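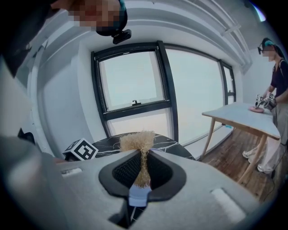
Attachment 1: round black marble table, white veining

Ticket 800 — Drivurton town budget portal
Opened: 2018-05-07
Category: Public comment form
Status: Waiting on vendor

Reported problem
Residents commenting on the draft budget get as far as the Submit button and are told their comment is too long. The limit is 200 words. One of the rejected comments reads, in full, "Fix Mendthorpe Road." We are confident this is under the limit.

Steps tried
1. Cleared the browser cache. No change.
2. Tried a different browser. Same error, nicer font.
3. Left the comment blank. It was accepted and filed under Parks and Recreation.
4. Called Kleinschmidt, who host the portal. They said the form belongs to Flener.
5. Called Flener. They said the form belongs to Kleinschmidt.

Update
The form is counting the draft budget as part of the comment. When a resident clicks "Comment on this page," the text of the page gets copied into a hidden field and sent along. The Public Works page runs well past 200 words before anybody has complained about anything. The page for the town clerk's office is only 97 words, so comments on the clerk have been going through without trouble — the clerk has noticed.

Workaround
Go to the portal home page and use the general comment link at the bottom. Type the department name in the first line. Comments sent this way reach the council packet, though they print in all capitals and sound angrier than intended.

Update
Flener now agrees the form is theirs. A fix is promised in version 6, due in August. The budget vote is in June. Asked whether it could come sooner. Was told to submit that through the comment form.

Left open. Priority raised from Low to Medium.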